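**Objet :** Re: [enent-donnees] Tri des démonstrations, série « cubes »

Le 17 mars 2019, Evie Bellamy a écrit :

> Bonjour à tous,
>
> J'ai relancé l'entraînement sur la série complète enregistrée à Clornon. La politique ferme correctement les doigts lorsque le cube est déjà entre les mors, mais l'approche reste mauvaise : le bras descend au centre de la table, quelle que soit la position des objets.
>
> Trois questions avant que je touche au modèle :
>
> 1. Les épisodes où la pince démarre sans aucun cube dans le champ du poignet sont-ils voulus ?
> 2. La vue de poitrine est-elle synchronisée avec les vues de poignet, ou seulement recalée après coup ?
> 3. Que fait-on des épisodes où l'opérateur s'y reprend à deux fois ?
>
> Evie

Bonjour Evie, bonjour à tous,

Je réponds dans l'ordre, puis je propose une règle de tri pour la suite.

**1. Départs sans cube visible.** Oui, c'est voulu. Le protocole demande de varier l'orientation du poignet au départ, y compris vers le bord de la table ou le mur. Si toutes les démonstrations commencent avec la cible bien cadrée, la politique n'apprend pas à la chercher. En revanche, la proportion n'a pas été contrôlée. Sur les 400 épisodes de la série, j'en compte environ 14 % dans ce cas, et ils sont concentrés en fin de série. Un tirage uniforme par épisode les dilue encore, puisqu'ils sont plus courts que les autres.

Trois vues de la série, pince ouverte sur les deux premières (poignet), cubes sur la table pour la troisième (poitrine) : 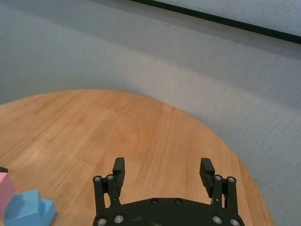
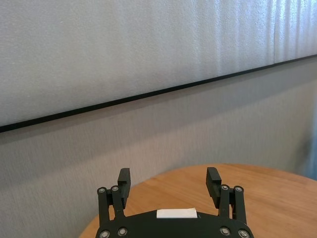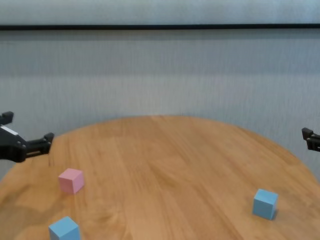

**2. Synchronisation.** Les vues de poignet sont horodatées par Furnard à la réception. La vue de poitrine a sa propre horloge et n'est recalée qu'au début de l'épisode. La dérive reste inférieure à une période d'image sur les épisodes courts ; elle devient gênante sur les longs. Je n'utiliserais pas la vue de poitrine pour étiqueter l'instant de fermeture des doigts. Pour ça, prendre l'ouverture mesurée, champ `grip_pos`, et non la consigne `grip_cmd` : la consigne passe à zéro avant le contact et avance artificiellement l'étiquette.

**3. Reprises.** Il y en a 38. Le script de conversion les a marquées comme des succès, au motif que l'état final est correct. Je suis contre leur suppression pure et simple, parce que la phase de correction est utile, mais il faut couper l'épisode au moment où les doigts se rouvrent et ne garder que la seconde partie. La première partie va dans un répertoire à part, avec l'étiquette `echec`.

Concernant la descente au centre de la table, mon hypothèse est différente de la tienne. Le recadrage appliqué avant l'encodeur est centré et enlève les bords de l'image. Or un cube posé à côté de la pince n'apparaît souvent que dans un coin, partiellement. Après recadrage il a disparu, et le modèle reçoit la même entrée pour des cibles différentes. Il fait alors la moyenne. Je suggère de relancer sans recadrage, avec un simple redimensionnement, avant de modifier quoi que ce soit d'autre.

Règle de tri proposée :

- conserver les départs sans cube visible, et les pondérer par épisode et non par image ;
- couper les reprises comme indiqué au point 3 ;
- rejeter tout épisode où il manque plus de 5 images consécutives sur l'un des flux ;
- noter la couleur de la cible (rose ou bleu clair) dans les métadonnées. Avec deux cubes bleus sur la table, « le cube bleu » ne suffit pas : ajouter `gauche` ou `droite`, dans le repère de la vue de poitrine.

Le dernier point n'est pas rétroactif pour l'instant. Il faudrait relire les épisodes un par un et je n'ai pas le temps de le faire avant avril. Si quelqu'un du groupe Pawłowska peut s'en charger, le format attendu est décrit dans `docs/annotation.md`, section « cible ».

Le script de découpe est sur la branche `tri-cubes`. Il n'écrit rien dans le jeu d'origine ; l'option `--sec` affiche seulement la liste des coupures. Evie, peux-tu vérifier que ton chargeur accepte des épisodes dont l'horodatage ne commence pas à zéro ? Sinon je réindexe à l'export.

Renato Farías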